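Sunday post, quick one, coffee going cold

So Lucrezia Dal Bello wrote to me again after the last post. She wants to know if a machine can clear her table yet. Short answer – sort of. Long answer below, typed fast, sorry.

The table problem

Folding laundry gets all the videos. I think dishes are the better test. Plates that overlap, little bowls, a big shiny one, a patterned cloth with creases under the lot. Any kid can sort that out half asleep. For a machine every one of those is a seperate headache. 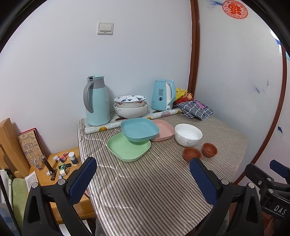 Where it falls down

Rims. Always rims. A flat plate lying on another plate gives you almost nothing to get hold of. A bowl is kinder, one finger inside and one outside, squeeze. Glossy ceramic though... squeeze too little and it slides, too much and you're buying bowls. And then there's nesting. Small dish in a big bowl, pick up the big one and now you have two things to keep level.

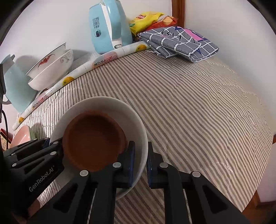 I asked Samton what their arm would cost me and got 4000 as a starting price, no install. Gronden wouldn't give a number at all. Their sales guy said it does "up to 40 dishes an hour", which, ok, my mother does that during the ad break.

Would I buy one? Not this year. Lucrezia, keep your money. If it could do the stacking AND put stuff back in the right cupboard I'd think about it. Wiping the cloth after is a whole other thing, havent seen anyone do that well.

More when Ultevance answer my email – 19 days and counting.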